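The Summer I Read Somebody Else's Mail

A residency at the Ogunleye archive comes with a desk, a door key and 428 boxes of paper. I'd planned on ten.

By Shagufta Chaudhry

The first thing they gave me at Ogunleye was a pencil. No pens in the reading room, no coffee, no coats, and please don't lick your fingers to turn the page (apparently people do!). I'd come straight off an overnight bus with one clean shirt and a research plan I was very proud of, and I sat down at nine in the morning on a Wednesday feeling like a kid who's been let into the teachers' lounge.

The deal goes like this. Every June the Ogunleye Library takes in a handful of visiting fellows, gives each of us a stipend and a room across the street, and turns us loose on its collections. In return you give one public talk and write one paper. My paper was going to be about Ellon, a mill town most people have never heard of, and about the night school that ran there for working adults until the money went away. The school's founder kept everything. Letters, attendance books, gas bills, a recipe for pickled beets on the back of a tax form. When he died his family packed it all up and sent it to the library, and there it sat.

I had asked for ten boxes. Roman Duda, who runs the reading room and has the calmest voice I've ever heard on a human being, looked at my list and said, "You know there are 428 of these, right?"

I did not know that.

So the research plan lasted until lunch. What I did after that was ask Roman where he would start, and he brought me the complaints.

I love complaints. I've been a history teacher at a community college for long enough to know that if you want to understand a school, you skip the brochure and find out what people were mad about. The Ellon students were mad about the heat (too much), the chairs (too small), a bookkeeping instructor who whistled, and the cost of the bus. They were furious about the bus. There's one letter from a woman named Lucyna Grabowska that runs to 7 pages, both sides, and it's the best thing I read all summer. She worked days at a cannery in Borum, took the bus to Ellon four nights a week, and had done the math on what her diploma was costing her in fares. Then, having made her case, she spends the last two pages arguing with the reading list.

She thought there was too much poetry about fields. She'd worked in fields. She wanted more geometry.

I read that letter out loud to Nilton Guzmán, who had the desk next to mine and was supposed to be studying seed catalogs, and he put his head down on his folded arms and laughed until Roman came over. Nilton is a plant geneticist by training who got sidetracked into the history of farm extension work, and he's one of those people who's cheerful before breakfast. We ate most of our dinners at Porkeo, a sandwich counter two blocks down that does one thing with roast pork and does it extremely well. I must have eaten there thirty times. I regret maybe two of them.

What I hadn't expected was how much the other fellows would change what I was doing. I work alone most of the year. I teach five classes, I grade, I read at the kitchen table after my kids are asleep. Suddenly there were people at the next desk who wanted to know what I'd found, and who had opinions about it! Nilton was the one who asked what happened to the students who quit. I'd been reading about the graduates, because the graduates are easy. They have programs with their names printed in them, and pictures in the paper. The ones who stopped coming just turn into a blank space in the attendance book.

So I went looking for blank spaces. The night school enrolled 600 people over its lifetime, and 200 of them finished. I'd seen both of those numbers before in the founder's own reports, where he uses the second one to apologize. He was ashamed of it. He writes to donors as if two-thirds of his students had slipped through a hole in the floor.

But then you read the letters. A man leaves halfway through the second year after learning enough bookkeeping to run his brother's garage. A woman stops the week she can read her own lease. Somebody drops out, moves away, and writes back years later asking for the title of a book she'd liked. Were those failures? The founder filed them under "Withdrawn." I've got students like that every semester, and my college files them under something that sounds a lot like it.

I thought about that more than was good for my sleep.

Toward the end of my stay I got to meet Lucyna's son. Bogumił Grabowska is retired now and lives an hour out of town, and when the library wrote to him about his mother's letter he drove in that same week. He brought a shoebox. Inside was her half of the correspondence, including the reply she got, and the reply was two lines long. It thanked her for her interest and told her a geometry course would be offered in the fall.

"She took it," he told me. "Got the best mark in the room. She never let us forget it."

She never did get the diploma. The bus route was cut that winter, and she's in the attendance book through November and then she isn't. Bogumił didn't seem bothered by this. He said she did the household accounts for half the street after that and could tell you the area of any room by standing in the doorway. He let Roman scan everything in the shoebox, and then he took the shoebox home with him, and I was glad he did.

My talk was in the small auditorium on the ground floor. I'd been told to expect a dozen people, and we had to bring in extra chairs. Some were from Ellon. One of them stood up during the questions to say that the bookkeeping instructor had whistled in church, too.

I'm back home now, back to five classes and the kitchen table. The paper is half written and it's already too long. I did make one change at work, a small one. When a student stops showing up I send a note asking what they got out of the part they were here for. Most don't answer. The ones who do write back at length, and I've started keeping the replies in a folder.

Applications for next year's fellowships open in the winter. If you go, bring a sweater for the reading room, ask Roman where to start, and get to Porkeo before noon.
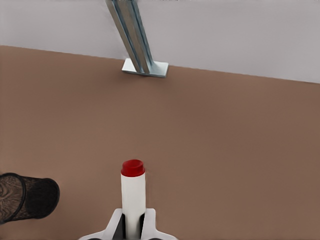
A metal strut and its base plate on a brown tabletop, against a pale gray wall. Computer rendering.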